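Caltstead 机器人实验室开放日常见问题

先跟各位打个招呼。开放日的报名页挂出去以后,信箱就热闹起来了,有问停车的,有问孩子能不能进的,有问机器人会不会倒咖啡的,还有一位很客气地问能不能带自己家的冰箱门把手来测试(我们很心动,回答在后面)。同样的问题回了几遍以后,我想还是老老实实写成一页,大家查起来方便,我也好少打几遍一样的字。篇幅有点长,您挑自己关心的看就行,看不完也没关系,到了现场一样可以问。

开放日在哪里办?怎么过去?

在 Tavasby,Bevstead 楼的一层,我们实验室就在走廊尽头,门口贴着一张手写的“机器人在里面”的纸。从车站走过来的话,沿着河边那条路一直走,看到自行车棚以后往左拐,别跟着导航走,导航会把您带到货运入口,那边的铁门白天是锁着的。去年有好几位客人在铁门外面给我打电话,声音听起来都很无奈,我跑出去接他们的时候心里很过意不去。今年我们会在自行车棚旁边立一块牌子,字写得大大的。

开车来的朋友可以停在楼后面,车位不多,先到先得。轮椅和婴儿车都能进,一层没有台阶,实验室的门也够宽,只是演示房间本身比较小,婴儿车请留在走廊里,那里有专门的一块地方。

几点开始?一场多长时间?

周三上午十点开第一场,之后一场接一场,到下午四点半结束,中午会休息一个小时,让机器人和人都歇一歇。每一场的演示部分是 15 分钟,演示之后是提问时间,提问时间我没有写死,聊得高兴就多聊一会儿,下一组来了我们就到走廊上接着聊。

请比您那一场的时间早一点到。演示开始以后房间的门会关上,中途开门进人的话操作的同事得停下来,整个动作要从头再来一遍。万一真的晚了,也不要扭头就走,到接待桌说一声,我们会想办法把您塞进后面的场次。

要报名吗?要不要钱?

要报名,不要钱。每场最多 18 人,房间就那么大,再多的话后排就只能看前排的后脑勺了。报名页上选好场次,填一个名字和一个邮箱就可以,不需要填单位,也不需要写来访目的。有人在目的那一栏找了半天没找到,写信来问是不是网页坏了,没有坏,我们就是没有设这一栏。

如果一家人来,请给每个人都报上名,小朋友也算。临时来不了的话,麻烦回信告诉我们一句,候补名单上总有人在等。

孩子多大可以参加?

演示房间里请带 8 岁以上的孩子,并且每位孩子要有大人陪着。更小的弟弟妹妹可以在走廊那头的活动角玩,那里有积木、画纸,还有一只只会转圈的小车,去年它比主角还受欢迎。活动角有我们的同事看着,但家里最好也留一位大人在旁边。

常有家长问孩子会不会害怕。我的经验是,多数孩子进门的头一分钟会往大人身后躲一躲,等手臂动起来就忘了。也有一直不太喜欢的,那就不要勉强,门口有人会陪你们悄悄出去。

到底能看到什么?

今年的主要节目叫“开冰箱,拿瓶子”。一台人形机器人站在冰箱旁边,把手臂伸进上面那一层,用手去握住里面的一个瓶子。听起来是再普通不过的一件事,您今天早上可能已经做过两遍了,可是对机器人来说,里面的麻烦一层套着一层:要知道瓶子在哪里,手臂伸进去不能碰到冰箱门,手指合拢的时候不能把瓶子推远,握住以后还得记得自己是站着的,别因为手上多了点分量就晃。

这个项目在我们内部叫 Urrego。名字怎么来的有三四种说法,每个人讲的都不一样,您可以在现场挨个去问,然后挑一个最喜欢的信。

我们不会放背景音乐,也没有灯光效果。演示就是平时工作的样子,操作的同事怎么干活,当天就怎么干给大家看,连嘟囔的那几句也照旧。
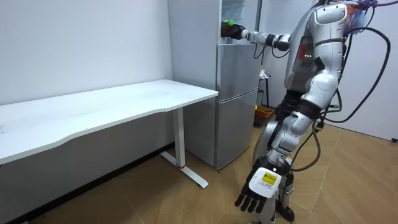 Chaiwat Ongart 在去年开放日之后给我们来过一封信,信里说他本来是冲着成功的那几次来的,回家以后记得最牢的却是失败的那一次:大家一起屏住呼吸,看着手指在瓶子旁边合了个空,然后整个房间的人都“哎呀”了一声。他建议我们今年不要把失败的尝试藏起来,最好还能讲一讲为什么会空。

信我们传着看了一圈,觉得他说得很对,所以今年的安排就照着改了。每一场里机器人会尝试几次,成也好,不成也好,都留在节目里。不成的时候,操作的同事会停下来,把刚才记录的数据调出来,跟大家讲讲手到了哪里、差在什么地方。有时候原因一眼就能看明白,有时候我们也得回去想上好几天,碰到后一种,我们会直接说还不知道。

机器人是自己在动,还是有人在遥控?

两种都有,当天都会给大家看,而且每次开始之前我们会说清楚这一次是哪一种。这个问题几乎每位客人都会问,有人问得直接,有人绕着弯子问,怕我们不好意思。没有什么不好意思的,您尽管问。

由人操作的时候,同事在旁边控制机器人的手臂和手,机器人跟着做。由它自己来的时候,是一个学过许多次示范的程序在决定手往哪里去、手指什么时候合上。我们为了拿瓶子这一个动作,收集了 1000 次示范,全是同事们一次一次做出来的。瓶子放进去,拿出来,再放进去,换个位置,再拿出来。做到后来,有同事说晚上回家站在自己家冰箱前面都会愣一下,想不起来自己是要喝水还是在上班。

示范里有做得漂亮的,也有做得拖泥带水的。我们早先只留漂亮的,后来发现把一些“先歪了再救回来”的也放进去,机器人碰到小差错的时候反而稳一些。这里面的道理还在研究,现场有一张海报专门讲这个,海报前面一般站着 Jui-lin Shih,您要是问她这个问题,请预备好一点时间。

为什么偏偏是冰箱?

冰箱是个很好的老师,脾气还不小。它有门,门有分量,开到一半会自己往回走;它里面有隔层,手要从外面探进去,空间一下子就窄了;瓶子放在里面,位置每天都可能不一样。厨房和茶水间里许多活儿的难处,在冰箱这里都能先遇上一遍。

另外一个缘故就很朴素了,大家都认得冰箱。我们以前在开放日演示过一套零件插接的动作,技术上同事们很得意,客人们看完很有礼貌地鼓了掌,然后问:“刚才插进去的那个是什么呀?”换成冰箱以后,连解说词都省了一大半,人人都知道手应该往哪里伸,人人都是评委。

那为什么演示时冰箱门有时候已经开着了?

因为开门和拿瓶子是分开练的两段动作。开门那一段用的力气和手的姿势都跟握瓶子很不一样,混在一起练,出了问题很难说清是哪一段的账。所以练拿瓶子的时候,我们就先由人把门打开。连起来做的版本也有,目前成功率还让人高兴不起来,要不要在开放日上试,得看前一天晚上的状态。如果试,我们会在接待桌那里写一张小纸条告诉大家是哪一场。

它怎么动得这么慢?

慢是有意的。房间里有客人,我们把速度限制调得比平时更低一些,哪怕手臂走错了路,操作的同事也来得及停住它。平时关起门来练的时候会快一点,但也远没有电影里那么快,请大家对它宽容一些。

我倒是很喜欢它慢。慢的时候您能看清楚许多平常看不到的东西,比如手腕先转还是肩膀先抬,手指有没有在碰到瓶子之前先张开一点。有位客人是教书法的,看完以后跟我聊了好久起笔和收笔,我听得入神,把下一场都耽误了几分钟(在此向那一场的朋友再道一次歉)。

不动的时候它在干什么?

常有客人趁着两次尝试之间的空档,凑到我耳边小声问:它是不是坏了?多半没有。每次尝试结束以后,机器人会把手臂放下来,回到一个我们叫做“待命”的姿势,手垂在身体旁边,等着下一次开始。同事们利用这段时间检查关节的温度,看看记录有没有存好,再决定下一次瓶子要不要挪个地方。
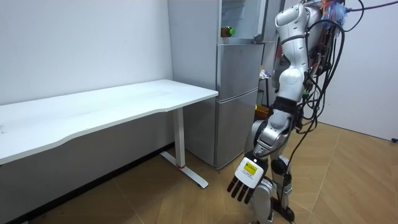
所以空档里您看到的安静,大部分是人在忙。程序那一边要把上一次的数据收好,硬件那一边要摸一摸哪里发烫,两边都点了头,才会喊一声“准备”。喊“准备”以后请大家先不要走动,也不要把手伸过地上的隔离线,等听到“好了”再换位置。这两声口令是我们平时就在用的,当天大家跟着听几遍就习惯了,去年散场的时候还有孩子在走廊里学着喊。

空档也是提问的好时候。动作进行当中,操作的同事要盯着机器人,不太方便抬头说话,您把问题攒一攒,等手臂放下来再问,得到的回答会完整得多。

它身上的线为什么那么多?

研究用的机器人跟商店里卖的东西不一样,我们隔三差五就要拆开、改一改、再装上,线藏得太好反而不方便。有的线管电,有的线传数据,哪根接哪里,负责硬件的同事心里有一本账,我心里没有,所以请不要问我(问过的都后悔了)。

进了房间以后请留神脚下,不要踩线,也不要绕到机器人背后去。想看背面的朋友,演示结束以后跟同事说一声,等机器人停稳、断了电,可以带您从侧面慢慢看。

安全吗?会不会突然朝我们走过来?

当天的节目里没有走路这一项,机器人从头到尾就站在它的位置上,动的主要是手臂和手。客人站的地方和机器人之间有隔离线,线画在手臂够不到的地方。操作的同事手边有急停按钮,房间另一头还有一个,由另一位同事拿着。每天早上第一件事就是把这两个按钮都按一遍,确认它们是管用的。

万一当中按了急停,您会听到有人大声说“停”,然后机器人就不动了。请不要慌,留在原地,等我们说可以再动。多数时候按下急停只是因为某个同事觉得某个角度看着不舒服,我们一向鼓励大家觉得不舒服就按,按错了也没有人会埋怨。

能不能跟机器人握手、合影?

握手很抱歉,不可以。那只手很贵,修起来很慢,而且它学的是握瓶子,没有学过握人的手,分寸上我们不放心。走廊的桌子上会摆一只拆下来的旧手指,这个可以随便摸,随便掰,关节怎么弯一下子就明白了。好些客人都说摸过这根手指以后再看演示,感觉很不一样,建议您排队等场的时候先去玩一会儿。

合影可以,在隔离线外面拍,不要开闪光灯。录像也可以,发到网上也没有问题,只是别把其他客人的脸拍进去,尤其是孩子。如果您把视频剪成了加速的,烦请在旁边写一句是加速过的,要不然下个月又会有人来信问我们为什么现场比网上慢。

可以自己带瓶子来让它拿吗?

可以,而且我们很欢迎!每天最后一场之前会留一段“客人出题”的时间,您把瓶子交给同事,由同事放进去,看它认不认得、拿不拿得住。规矩有这么几条:瓶子要是塑料的,盖子拧紧,里面装水或者空着都行,不要装饮料;玻璃瓶不收,特别矮胖的和特别滑的可以试,但请不要抱太大希望。

至于那位想带冰箱门把手来的先生,我们商量过了,答案是请带来。装不到我们的冰箱上,但是负责手部设计的同事很想看一看,她收集各种把手的照片已经好久了。

它认得出瓶子里装的是什么吗?

不认得。对它来说,瓶子就是一个有大概形状、有位置、可以握的东西,里面是什么它不关心,也没有办法关心。有孩子问过它会不会偷喝,我说它没有嘴,孩子想了想说那真可怜。我到现在也没有想好该怎么接这句话。

不过里面装得多还是少,它是能感觉到一些的,因为分量不同,手臂上的负担就不同。我们练的时候有空的、有半满的、也有全满的,半满的最难,水会晃,手腕一转重心就跟着跑。

它会把瓶子掉在地上吗?

会。请站在前排的朋友有个心理准备,声音有时候还挺大。瓶子掉了,请不要帮忙去捡,我知道弯腰去捡是很自然的事情,去年就有好几位热心的客人脚都迈出去了。捡瓶子由同事来做,要先喊停,再过线。

以后我家里能买到一台吗?

我很想给您一个痛快的回答,可是给不了。我们是做研究的,不卖机器人,也不知道别家什么时候卖、卖多少钱。就我们这间屋子里的情形来说,一台机器人在一个熟悉的冰箱前面,拿一个放得还算规矩的瓶子,还有相当多的时候要人帮忙。要它走进一间陌生的厨房,面对一个塞得满满的冰箱,从剩菜盒子后面把您想要的那一瓶找出来,这中间的路还长着呢。

有几位上了年纪的客人和照顾家人的客人,问得特别仔细,问能不能递药、能不能端水。我把这些问题都记下来了,也转给了组里。如果您也有这样的需要,愿意多讲一讲家里是怎样的布置、哪些动作最费劲,接待桌上有一个本子,请尽管写,写得越琐碎越好。我们上一回决定要练“从高处拿东西”,就是看了本子上的一段话。

我完全不懂技术,来了会不会听不懂?

不会的,请放心来。解说的同事都被我们反复叮嘱过,说到一个生词就要停下来解释。如果他说快了,您举一下手就行,举手的人多了他自己会脸红。去年听得最认真的一位,是陪孙子来的奶奶,孙子后来跑去玩小车了,她一个人把整场听完,还指出来有一次手臂抬得比前一次高。我们回去查记录,确实高了一点。

反过来,懂技术的朋友也不会觉得无聊。海报那边讲得比较深,控制、感知、数据收集都有同事在,带着自己的问题来,带着不同意见来也很好。想看代码的朋友,当天能看到一部分,屏幕前面有椅子。

学校或者单位可以包一场吗?

学校可以,请老师提早写信来。我们会给学校团体留上午的场次,人数还是照每场的上限来,班级人多就分成两组,一组看演示,另一组先去摸旧手指、看海报,然后对调。老师如果希望我们配合课程讲某一个部分,比如关节和杠杆,或者摩擦力,请在信里写明,我们好准备合适的小道具。

公司包场今年没有安排,请个别报名来。来谈合作的朋友也请另约时间,开放日当天我们真的抽不出人坐下来好好谈,草草应付两句对您也不礼貌。

有英文讲解吗?听力不方便怎么办?

下午的第二场是英文讲解,由 Jui-lin Shih 来讲,报名页上有标注。其他场次是中文的,现场有中英对照的单页可以拿。听力不方便的朋友请在报名时勾选一下,我们会把讲解稿提前打印好,并且在前排给您留位置。讲解的人常常会跑题,跑到稿子外面去的部分,旁边的同事会手写给您看。

房间里风扇和电机的声音不算大,但是一直有,对声音比较敏感的朋友可以带耳塞,接待桌也备了一些。

有吃的喝的吗?

走廊里有茶和饼干。演示房间里请不要吃东西,也不要喝水,对着一台努力拿瓶子的机器人喝水,我总觉得有点对不起它,当然真正的原因是地上有电线。Bevstead 楼里的食堂中午对外开放,汤面不错,炒饭要去得早。

机器人当天要是真的坏了怎么办?

坏过的,前年就坏过一回,下午第一场开始之前肩膀的一个关节怎么也不肯动。那天我们临时改成了“看同事修机器人”,原以为客人会失望,没想到一个走的都没有,还有人帮着打手电筒。所以今年的备用方案还是这个:能修就当着大家的面修,修的时候一边讲里面是什么;修不好,就放之前的录像,再把能摸的零件都搬出来。您要是觉得不够尽兴,留个邮箱,我们下次开放日优先给您留位置。

错过了这一次,下次是什么时候?

打算放在九月,具体哪一天还没有定,定下来会先通知留过邮箱的朋友。到时候希望能给大家看把门打开、拿出瓶子、再转身放到桌上的整套动作。放到桌上这一步听起来轻松,松手的时机却很讲究,早一点瓶子就歪,晚一点手指又会把它带倒,我们目前还在跟它较劲。

看完以后想提意见,写给谁?

写给本页最下面的邮箱就行,我都会看。夸奖的话我会打印出来贴在茶水间,批评的话我会带到周会上去念。如果有没写到的问题,也请发过来,我隔几天会更新一次这一页。上次更新增加了关于瓶子和把手的两段,下次大概要加上宠物的问题,已经有两位来信问过了(导盲犬可以进,其他的小家伙请留在家里,等我把这一段写得周全些再正式放上来)。

Caltstead 机器人实验室 | Tavasby,Bevstead 楼一层 | 联系我们:开放日信箱 | 版权所有 Caltstead | 返回顶部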